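# Porum Perception and Grasp Planning: Frequently Asked Questions

This page answers the questions most often received by the Porum support desk at Jendthorpe. It applies to the current release of the software and to all sites that use the Fustine planner. Sites still using the older Barrios planner should read the notes on migration below before changing any settings.

## General

**What does Porum do?**

Porum takes images from a wrist camera, finds the objects on a work surface and passes a list of possible grasps to the planner. It does not move the arm. All motion is handled by Fustine, which checks each grasp for reach and collision before sending it to the controller.

**Which parts of the system must be installed together?**

Porum and Fustine must come from the same release. The controller bridge may be one release behind. If the versions do not match, the start-up check will stop with error 31 and no motion will be allowed.

**May Porum be used without a wrist camera?**

A fixed overhead camera is supported, but the approach step described in the next section will be skipped. Grasps on deep or narrow objects are likely to be less accurate as a result.

## Perception

**How are shiny objects handled?**

Polished metal is difficult for any depth method that relies on matching surface detail. Reflections move as the camera moves, and the inside of a bowl may be reported as much deeper or shallower than it is. When the "reflective" flag is set for an object class, Porum ignores depth inside the object and fits an ellipse to the rim. The grasp is then planned on the rim alone.

The flag is off by default. It may be set in the class file, and the change takes effect when the file is reloaded. 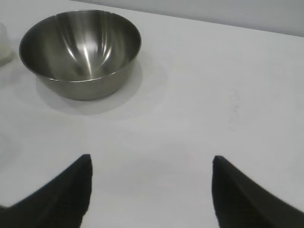

**How long does Porum keep its logs?**

Logs are kept until the store holds 3000 entries, after which the oldest are removed first. Sites that must keep records for longer should set an export folder in the logging section of the main settings file.

**Why is a shadow sometimes reported as an object?**

Soft shadows on a pale surface can pass the first detection stage, particularly when the exposure is set too low. Please run the surface calibration again under normal working light. If the fault remains, raise the contrast threshold one step at a time, up to the limit of 9.

## Planning and control

**What happens if no grasp is found?**

Fustine returns the code NO_GRASP and the arm holds its position. It will not try again unless the retry option has been turned on by the site.

**Can the gripper fingers be hidden from the detector?**

A finger mask is supplied for each supported gripper. The mask must be made again whenever the fingers or the camera mount are changed. Instructions are given in section 29 of the user manual.

**Will settings from Barrios work with Fustine?**

Speed limits and workspace boundaries are carried over by the import tool. Grasp scores are not, as the two planners use different scales. Sites are asked to complete the supplied test routine before returning to normal operation.

## Support

**How should a fault be reported?**

Reports should be sent through the support form and should include the release number, the class file and the log export. Requests received before 4 p.m. are read on the same working day. Support for Barrios will end in June.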